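Sección 4. Guardar la vajilla en la cubeta

Cubeta grande Nuseden, con platos apilados

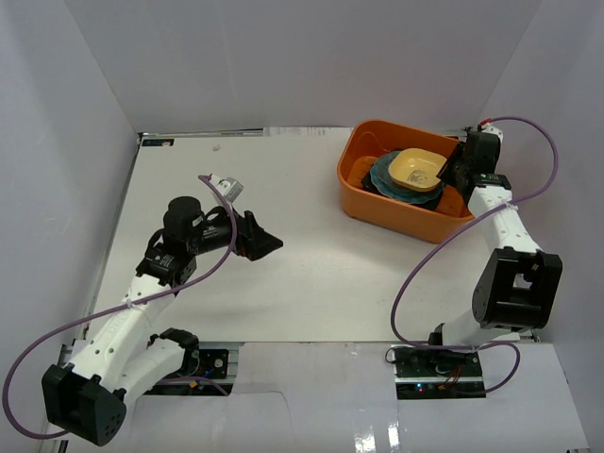

Fig. 4-1. Cubeta naranja con tres piezas de vajilla apiladas: amarilla, verde azulada y negra.

Esta sección explica cómo preparar la cubeta grande, cómo apilar en ella la vajilla de uso diario y cómo sacarla después. Se aplica a los juegos de mesa Cerela y a cualquier otra vajilla de tamaño parecido. Para cubiertos, vasos y piezas con tapa, consulte la sección 5.

4.1 Antes de empezar

Necesita lo siguiente:

- La cubeta grande Nuseden.
- La vajilla que va a guardar, lavada y seca.
- Un paño que no suelte pelusa.
- Separadores de fieltro Sandu, si va a guardar piezas de cerámica o de vidrio.
- Una mesa o encimera firme, con espacio libre para dejar los platos mientras los ordena.

Nota: los separadores Sandu se venden en paquetes de 44 y no vienen incluidos con la cubeta. Para platos de plástico o melamina no hacen falta.

4.2 Colocar la cubeta

1. Lave la cubeta con agua tibia y jabón neutro antes del primer uso. Aclárela bien y séquela por dentro, también entre los nervios del fondo.

2. Coloque la cubeta sobre la mesa con uno de los lados largos hacia usted. Puede quedar algo girada si así le resulta más cómodo alcanzar el interior.

3. Compruebe que las cuatro esquinas apoyan en la superficie. Si la cubeta cojea, retire lo que haya debajo.

4. Si la pone junto a una pared, deje sitio suficiente para pasar los dedos por debajo del borde. Lo necesitará para levantarla.

PRECAUCIÓN: No coloque la cubeta con una parte del fondo fuera de la mesa. Al cargar la vajilla en un extremo, el peso se desplaza y la cubeta puede volcar.

5. Decida en qué lado va a apilar. Con una sola pila puede usar cualquiera de los dos extremos mientras trabaja. Antes de transportar la cubeta, lleve la pila al centro (véase 4.5).

4.3 Preparar la vajilla

1. Retire los restos de comida, lave las piezas y déjelas escurrir en vertical.

2. Pase el paño por las dos caras. Repase las esquinas de los platos hondos y las ondas de los platos de borde festoneado, donde suele quedar agua.

3. Revise cada pieza. Aparte las que tengan grietas, desconchones o bordes cortantes.

4. Despegue las etiquetas de precio que queden en la base. El adhesivo pasa con facilidad al plato de abajo, y quitarlo de un motivo impreso lleva bastante más trabajo que quitarlo de la etiqueta.

5. Ordene las piezas sobre la mesa por forma y tamaño, de mayor a menor. El color no influye en la estabilidad de la pila, aunque alternar colores ayuda a ver de un vistazo dónde termina una pieza y empieza la siguiente.

4.4 Apilar los platos

1. Ponga primero la pieza más ancha y de base más plana. Colóquela con suavidad en el fondo, boca arriba. No la deje caer desde el borde de la cubeta.

2. Empújela ligeramente con la palma. Si se balancea sobre los nervios, gírela un poco o muévala hasta que asiente.

3. Añada los platos de borde ondulado o irregular. Sujételos por dos lados opuestos y bájelos en horizontal. El borde puede sobresalir por un lado con respecto a las demás piezas. Esto es normal, siempre que la base esté bien apoyada.

4. Termine con las piezas de lados altos y menor tamaño, como los platos cuadrados de esquinas redondeadas. Si las pusiera debajo, los platos de encima quedarían apoyados solo en el canto.

5. Mire la pila desde arriba y desde el lado largo de la cubeta. Si una pieza está inclinada, levántela junto con las que tenga encima, corrija la de debajo y vuelva a apilar.

Nota: en las piezas con dibujo en el fondo, no ponga nada áspero encima. Un separador de fieltro o un trozo de papel de cocina basta para evitar roces.

Nota: en la cubeta se pueden mezclar piezas de distintos juegos. Las formas diferentes encajan peor entre sí, por lo que conviene hacer pilas más bajas.

PRECAUCIÓN: No supere la altura del borde de la cubeta. Las piezas que asoman reciben los golpes cuando se desliza la cubeta en un estante, y además impiden poner la tapa.

4.5 Mover la cubeta cargada

1. Lleve la pila hacia el centro. Levántela con las dos manos, sin arrastrarla por los nervios del fondo.

2. Rellene el espacio libre con paños de cocina doblados o manteles. Llene primero los lados cortos y después los largos.

3. Sujete la cubeta por debajo del borde enrollado, una mano en cada extremo. No la levante por una sola esquina.

4. Camine con la cubeta en horizontal y pegada al cuerpo. Si tiene que subir escaleras, haga dos viajes con menos carga.

5. Déjela en el estante o en el suelo apoyando primero un lado y luego el otro.

PRECAUCIÓN: La vajilla de cerámica pesa mucho más que la de plástico. Compruebe el peso levantando un extremo antes de cargar con la cubeta entera.

4.6 Sacar los platos

1. Ponga la cubeta en una superficie firme y retire los paños de relleno.

2. Saque la pieza superior. En los platos de lados altos, agarre la pared por el borde, con el pulgar por dentro y los demás dedos por fuera, y suba en vertical.

3. Si la pieza no se separa de la de abajo, no tire de golpe. Sujete el plato inferior con la otra mano y gire el superior un poco hacia cada lado.

4. Deje cada pieza en la mesa antes de sacar la siguiente. Si va a poner la mesa directamente, guarde en la cubeta lo que no use, en el mismo orden.

5. Para alcanzar un plato del fondo, saque antes los de encima. Tirar de un plato intermedio por el borde que sobresale desplaza toda la pila.

4.7 Limpieza y almacenamiento

Limpie la cubeta cada 3 meses si la usa a diario, y siempre que haya guardado en ella vajilla húmeda. Use un cepillo blando para los nervios del fondo. No emplee estropajos metálicos ni disolventes.

Las cubetas vacías pueden guardarse una dentro de otra. Séquelas antes por completo. Si cuesta separarlas, deje entrar aire levantando una esquina del borde.

No exponga la cubeta al sol durante periodos largos. El color puede aclararse de forma desigual, sobre todo en el borde.

4.8 Problemas frecuentes

La pila se mueve al transportarla.
Falta relleno en los lados, o la pieza de abajo es más estrecha que las de arriba. Vuelva a ordenar según el punto 4.4.

Los platos huelen a cerrado.
Se guardaron con humedad. Lave la vajilla y la cubeta, séquelas y déjelas destapadas una noche.

Aparecen marcas oscuras en los platos claros.
Son roces de otra pieza. Frote con bicarbonato y un paño húmedo, aclare y ponga un separador entre las dos.

La tapa Wendell no cierra.
Una pieza sobrepasa el borde. Reparta la vajilla en 2 pilas más bajas. Revise también que no haya un paño pillado en la esquina.

Continúa en la sección 5, Cubiertos, vasos y piezas con tapa.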